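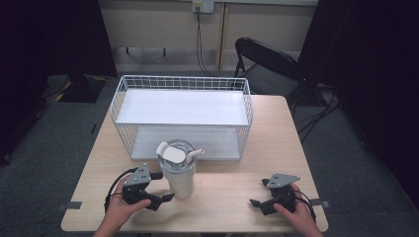

Workshop notebook, Dahlgren bench area
December 17, 2023

Storage trial, Ririk wire rack and lidded tumbler. The rack has been assigned a fixed place on the bench and is to be returned there at the close of each session. Tumblers are to be stored upright with the lid fitted — spare straws go in the drawer. 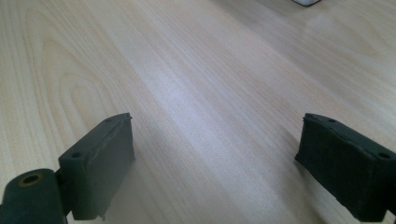 Bench surfaces were last oiled in October, and the next treatment is now due. Colleagues should check the finish from more than one side, as glare across the middle of the top washes out the grain there, while the arched figure to the left remains easy to read. Plidix cloths only. Stock stands at 9 packs; a further 100 cloths are on order from Ullo.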